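The Bralovwood library was getting rid of its art section in January, and I came home with a bag of books I had no plan to buy. Four of them were monographs on puppet theater. I have never been to a puppet show that I didn't want to leave. But they were 10 cents apiece, and one had a fold-out.

The one I keep going back to is called Reris, after the touring company it describes. It runs to 742 pages. For a troupe that worked out of two trucks, that is a lot of pages. The author seems to have liked every production equally, and she gives each of them the full treatment: the plot, the stage plan, what the critics said, what the company said about the critics. There are footnotes arguing with other footnotes.

I skipped most of the theory. There's a long opening chapter on whether a puppet is an object or a character, and I can report that after forty pages it is still both. What got me was the stuff about posters. Reris printed its own, on whatever paper the local shop was trying to unload, so the colors change from town to town. The same show is orange in one place and a sort of liver brown in the next. The author calls this "a responsive palette." I would call it being broke, but I don't have a doctorate.
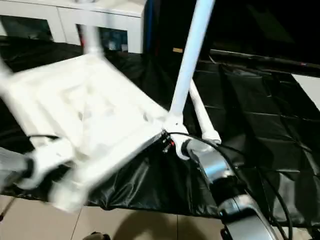 Anyway, the posters. The best ones were made for a play called Ñahui, which as far as I can tell concerns a girl, a lake and a very talkative heron. They dropped the heron from the poster early on because parents thought it was a show about birds and stayed away. Then they put it back, bigger, because children had been asking where it was. Both versions are reproduced side by side, and I have looked at them more than I've looked at some paintings I paid to get in and see.

The chapter after that is about money, and it is the only part written with any bitterness. The company asked the Diltard Foundation for help with a new set and got a letter praising its spirit. The letter is printed in full. The author doesn't comment on it, though she does give it a whole page to itself, with wide margins.

I should say the book has faults. The index lists "strings" and then sends you to "wires," which sends you back to "strings." The color plates are bunched in the middle, nowhere near the pages that talk about them, so you read with a thumb stuck in the binding. And it was published in 2000 with a typeface that must have looked like the future for six or seven weeks.

I've got three more of these to get through. The next one is on shadow puppets and has no pictures at all.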